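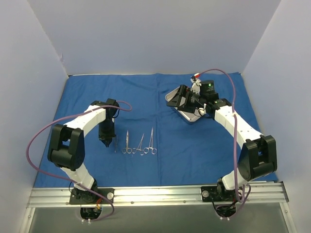 Ticket ouvert le 17 avril par Baldur Briem, atelier Toft. L'imprimante d'étiquettes Fusik saute une étiquette sur deux depuis le passage au rouleau de 700. Le capteur d'espacement a été nettoyé, sans effet. Le nouveau papier est d'un bleu soutenu, proche de celui du champ étendu au sol entre les parois lavande, et le capteur réglé pour du blanc lit mal cette teinte.

Essai 1 : seuil passé de 70 à 120. Les sauts diminuent – il en reste en début de rouleau.

Essai 2 : calibrage manuel, pilote Hurnon réinstallé. Plus aucun saut sur un rouleau entier.

Le ticket reste ouvert jusqu'à la livraison Filorora de juin, même papier.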